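Trade Newsletter Owns Up to 114 Predictions, Four of Them Right
2 February 2021 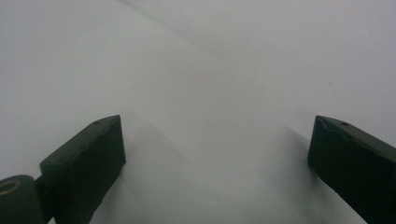
3 min read

Plimari, the newsletter that has spent most of its life telling office managers what they will be buying next year, has gone back through its own archive and graded itself. The results were published this morning under the headline "How Did We Do?" They did badly.

Of 114 dated predictions the newsletter made about office technology, four came true on schedule. One of those four was that printers would continue to jam.

The review was the work of Sarmīte Rimkutė, who took over as editor last March and asked, in her first week, whether anyone kept a record of what the newsletter had promised its readers. There was no record. There was, however, a shelf of back issues, and she read all of them over the summer with a pencil and what she describes as "a growing wish to have gone into some other line of work."

Her rules were simple enough. A forecast had to name a thing and a date. "Big changes ahead" was thrown out, as was "watch this space," a phrase that appears 297 times in the archive and after which, as far as Rimkutė can tell, the space was never mentioned again.

What was left makes for lively reading. Subscribers were told that email would be a passing fad among people who disliked the telephone. They were told, in a cover story that ran to six pages, that the fax machine had its best years in front of it. An editorial on laptops argued that no serious person would want to carry their work home, and advised readers to put the money into better desks. The desks column, to its credit, never predicted anything.

Then there is Flercombe, a voice-operated filing cabinet that Plimari named the product of the decade before it had gone on sale. It never did go on sale. The newsletter recommended it in two more annual roundups anyway, the second time noting that readers were reporting "strong results." Rimkutė has been unable to find those readers.

Cemolex, which makes scheduling software and was written off in a single paragraph as "a calendar with ambitions," comes up in the review as well. Plimari gave the company 18 months. It is still in business and last year bought an advertisement on the newsletter's back page, with the old paragraph printed in full and the words "Thanks for the encouragement" underneath. Plimari charged the standard rate.

Most of the worst calls came from a column signed only "Krūmiņa," which ran for years and was, by the newsletter's own surveys, the most popular thing in it. Krūmiņa was wrong about color monitors, wrong about the mouse and wrong twice about wireless networks - first that they would never work, then that they already did. The column also got one of the four correct answers, a short item saying that people would end up with more passwords than they could remember. It drew more angry letters than anything else Krūmiņa wrote.

The review doesn't say who was behind the name. Rimkutė says she knows and has been asked not to tell, and that the person is enjoying retirement and recently bought a fax machine.

Readers have taken the news calmly. Plimari has 2861 subscribers, and by lunchtime a few had written in, most of them to add mistakes that the review had missed. One wanted it known that he had acted on the laptop editorial and still has the desk, a very good one. Another asked whether the review meant there would be no forecast issue this year, and said he would cancel if so.

There will be a forecast issue. Rimkutė says it will come out in March as usual, with a new column at the back listing every prediction, the name of whoever made it and a blank line for the grade. Contributors have been told about the blank line. Two have already asked for more time, and a third has filed early with a single prediction, that spreadsheets will remain in use through the end of the year.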